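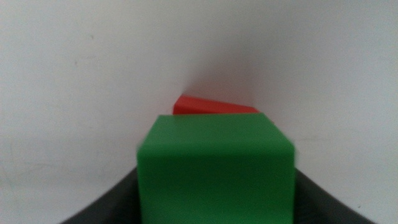
The green block, with the red one behind it.

Boltora coloured blocks, reviewed by Jolanta Kalinowski

I was not keen on paying $40 for plain blocks. My sister-in-law swears by them, the shop had a big display of them in April, and the box promises "a lifetime of open-ended learning", a phrase that usually makes me put the box back on the shelf. I bought them anyway for my two, who are three and six, and we've had them long enough now for me to have an opinion.

First, the finish. It's matte, and I'll give them that. Our old shiny set slid about if you so much as sneezed near a tower. These stay put on each other pretty well, though the six-year-old can still bring one down from the far side of the room. The matte does hold on to grubby fingerprints, and the instructions say to wipe with a damp cloth only. I've used dish soap and nothing terrible has happened so far.
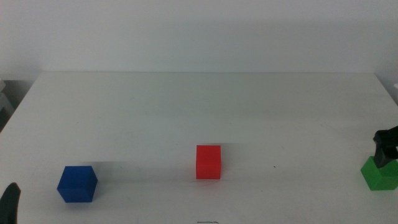
Colour is what Boltora makes the most noise about, and I went in expecting the usual washed-out pastels that are in every catalogue at the moment. What you get is strong and simple. With the blue, the red and the green spread out along a white table there's no mistaking one for another, and even my father, who argues about whether his own car is grey or green, had no trouble. For sorting games that matters more than anything on the box. I'd still have liked a yellow.

The storage bag is poor. The drawstring came out in the first week and I threaded it back with a safety pin. I wrote to Boltora about it and got a reply from a Hui-mei Sin, who was polite and offered me 2 dollars off my next order. I haven't placed one.

Are they better than the Kan blocks at half the price? A bit. The Kan ones we borrowed from the toy library had sharper corners and one was chipped. Whether that's worth the extra is another matter – if you've already got a decent set at home, I'd leave these alone. As a present from a grandparent, fine.

Three stars out of five. It would be three and a half with a proper bag.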